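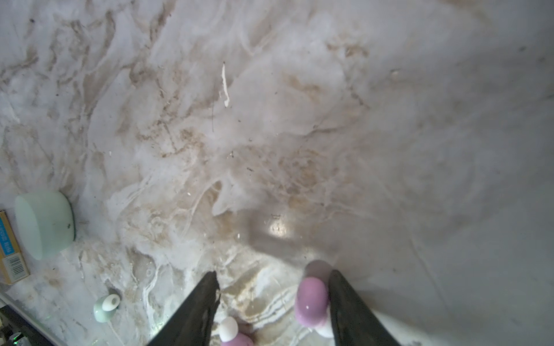 Work and Automation, Session 5
When the wiping-down goes to a machine
Handout for the evening group, October 13, 2023

Welcome back, everyone, and thank you for the lively talk last week, which ran on so long that I never got to my own notes (I didn't mind a bit!). Tonight we stay with cleaning work, and in particular with the counters at Domolside, the serviced flats some of you read up on over the summer.

Domolside brought in counter-clearing arms in August, on a contract with Gurkero. Before that, each cleaner had a floor of her own and did it from start to finish. Now there are 2 people on a shift who go between the arms, set them going, and deal with whatever they leave. Please keep hold of that word "leave", as we shall come back to it.

Think for a moment about what a cleaner knows. She knows which small things on a worktop are rubbish and which are somebody's treasures, and she has never had to write any of it down. Once a machine shares the job, somebody does have to write it down, and at Domolside that was the cleaners, on top of their ordinary hours. Is that cleaning work, or is it teaching? And what should it be paid as?

Then there is the surface itself. On a worktop with a brown vein running through it, a stain can sit very comfortably among the pattern, and a person will put a thumb to it without thinking.

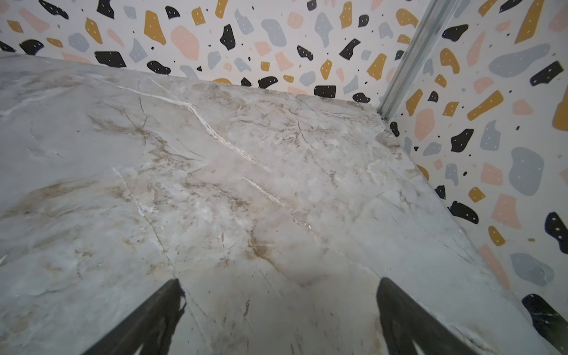

Brodie McKinnon wrote back after reading a draft of these notes that the thumb was the part he missed most, that he used to finish a room and know it was finished, and that these days he signs for rooms he has hardly touched. He added that his back is a good deal better, and he wouldn't want that left out.

So I haven't left it out - and I'd like us to hold both halves of what he says together in the discussion.

For next time, please read chapter 4 of the course reader and bring half a page on a task at your own work that you do by touch, or by ear, or by habit. Who would you have to explain it to?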